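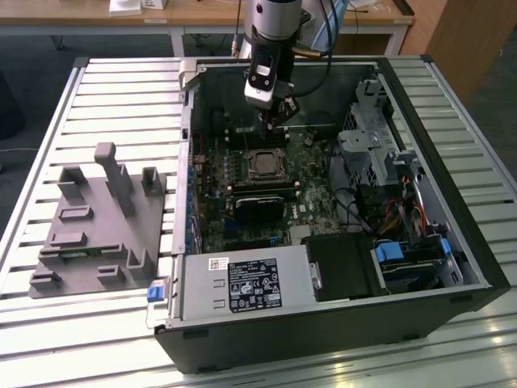
Section 4: Getting the scanning desk ready

By now you should have read the bit about sorting and dusting your prints (if you skipped it, please go back, I'll wait). In this section we set up the desk, plug in the Zarance flatbed, install Halás and do a first test scan. It took me a whole evening the first time and I can do it in half an hour now, so don't lose heart!

My own starting point was a biscuit tin of family pictures from Bernamwood, the oldest dated 1939 on the back in very wobbly pencil. All my settings were worked out on that tin. If yours is mostly glossy holiday snaps from the eighties you may want to go easier on the contrast.

4.1 Choosing a computer

Pretty much any desktop will do. Scanning isn't demanding work, it's just slow, and big files pile up quickly. I'd much sooner you spent your money on a second backup drive than on a flash new machine.

1. Check how much free space you have. A full album at my settings fills more than you'd think.
2. Check how much memory is fitted. The system settings page will tell you, so you shouldn't have to open anything up.
3. If you do need to add memory, shut down, unplug at the wall, and lay the tower on its side before you take the panel off.
4. Put the panel back before you bring any photographs near the desk.
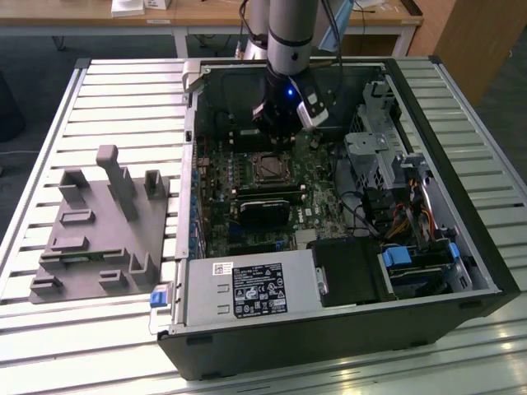
Desktop tower on its side with the panel off.

Caution: keep loose prints well away while the case is open. Old computers are full of fluff, and fluff loves a photograph.

Note: memory comes in several types that don't fit each other's slots. Look up your model before you buy. I have a drawer of the wrong sort, if anybody wants it. 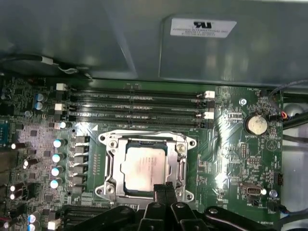
Memory slots on the motherboard, with nothing fitted.

4.2 Placing the scanner

1. Pick a table that doesn't wobble. The scan head moves very slowly at high settings and a knock will show up as a little zigzag right across Grandma's face.
2. Keep the table out of direct sun — the lid never seals perfectly round a thick album, and light creeps in at the edges.
3. Slide the transport lock on the underside of the Zarance to the open padlock. Do this BEFORE you switch on. If you hear a grinding noise, switch off straight away and check the lock again.
4. Plug the cable directly into the computer. I had endless dropped scans when mine went through a cheap hub.
5. Clean the glass with a dry microfibre cloth. Never spray anything on to it, as the liquid runs under the rim and leaves a mist you can't reach.

4.3 Installing Halás

1. Run the installer and say yes to the scanner driver when it asks.
2. Restart, even if it says you needn't.
3. Open Halás and choose New Collection. Give it a plain name (mine is just "Tin").
4. Under Saving, choose TIFF for the masters. You can make small JPEGs for the cousins later on.
5. Switch off Auto Enhance. It means well, but it turned every sepia print I own a nasty shade of salmon. 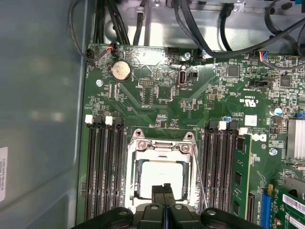

If Halás can't find the scanner, close it, turn the scanner off and on again, and wait for the light to stop blinking before you reopen the program. That order matters and I got it wrong for a week.

4.4 Your first test scan

1. Lay one print face down, a finger's width in from the edge of the glass.
2. Press Preview, then drag the box a little wider than the print so you keep the white border. People wrote useful things on borders.
3. Press Scan and leave the table alone!
4. Turn the print over and scan the back as well, even when it looks blank. Faint pencil often comes up nicely on screen.
5. Zoom in and look for hairs. If you find one, clean the glass and go again.

Note: the Eko preset saves power by dimming the lamp between scans. It's fine for documents, but for photographs I leave it off, as the first scan after a pause comes out too dark.

Once you're happy with the test, save your settings under a name you'll recognise. Then stop for the day and have a cup of tea. The file naming in Section 5 is fiddly and goes much better with a fresh head.

Shivam Dubey, last revised 2/26/21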